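## Wanden bench: two-arm packet shelving, results and method

**edamasceno** wrote:

Colleagues, the June results for the shelving task are now available. The policy was trained on 2,421 demonstrations and evaluated over 300 trials, with packet positions changed before each.
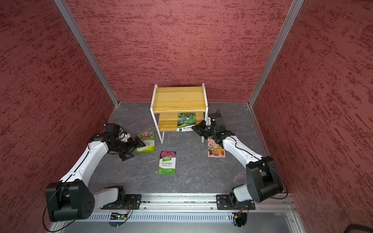 *Seed packet task, both arms over the work area, one packet against the lower shelf.*

Our main finding concerns the wrist cameras. Removing the wrist view lowered the success rate far more than halving the training data did.

**giltix_lab** wrote:

Thank you for sharing this. I would question the comparison. If the policy was tuned with the wrist view present, removing it later is not a fair test. Was it retrained from the start?

**edamasceno** wrote:

It was retrained, with 3 seeds per condition. The settings were kept the same - I accept that this may favour the full version.

**M. Evangelista** wrote:

I share the concern raised by giltix_lab. The packets also differ a good deal in their printing. The gourd packet and the impatiens packet are easy to tell apart by colour, and the fixed view may do better with those than with plainer stock. Meireles uses blank envelopes as a control.

**giltix_lab** wrote:

I disagree on blank envelopes. They bend differently, and you would be testing the grasp instead.

**edamasceno** wrote:

Both points are noted. We shall run 10 further trials per packet and post the table under the Jollero heading.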